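Automation at Culel

Culel is a garment care company based in Skandinby. It washes, repairs and folds household clothing, with children's wear making up the largest share of its work. The company is known in its trade for the gradual automation of its folding and sorting rooms, carried out under operations manager Rafferty Whitfield.

Background

Culel began as a hand laundry with five employees. Folding was done standing at long tables, and pay depended on the number of pieces finished in a shift. As the company grew to 70 employees, folding became its slowest department and the one with the most reported wrist and shoulder complaints.

The first machines, supplied by the equipment maker Říha, handled towels and bed linen. They worked poorly with clothing that had straps, bows or gathered waists, and these pieces continued to be folded by hand. Staff referred to the hand tables as "the small side," a name that remains in use.

The Triltari program

Triltari is the company's internal name for its second stage of automation, which covers irregular garments. Robotic arms are taught from recordings of people handling clothes with hand-held grippers. A worker uses the tool to pick up, straighten and fold a garment, and the recorded movements are later used to train the arms. Recording is done in furnished rooms as well as at the tables, so that the training material includes quilts, blankets and other soft surfaces.

Layered outfits are treated as a separate group. A knit sleeve stretches when pulled, while corduroy holds its shape, and a grip suited to one fabric may disturb the other. Workers may reject a recording they consider careless, and their written notes are kept with it.

Effects on staff

Nineteen folding jobs were changed by the program. Piece rates were dropped in March and replaced with hourly pay. Eighteen of the workers moved to recording, inspection or machine tending, and one transferred to the repair room. The Saturday shift was shortened.

Views among employees have been mixed. Inspection is lighter work than folding, and complaints of wrist pain have declined. Some of the most experienced folders, who had earned well under piece rates, lost income when hourly pay was introduced. Others objected to teaching a machine tasks they regarded as their own skill. An agreement reached with staff representatives limits the recording of any one worker to half a shift and bars the use of recordings in performance reviews.

Delicate knitwear and garments with loose trim are still folded by hand.

Hand-held gripper over a child's knit sweater and corduroy pinafore dress

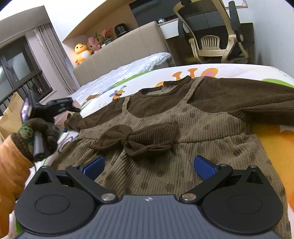
See also

Garment folding
Industrial laundry
Piece work
Robot learning from demonstration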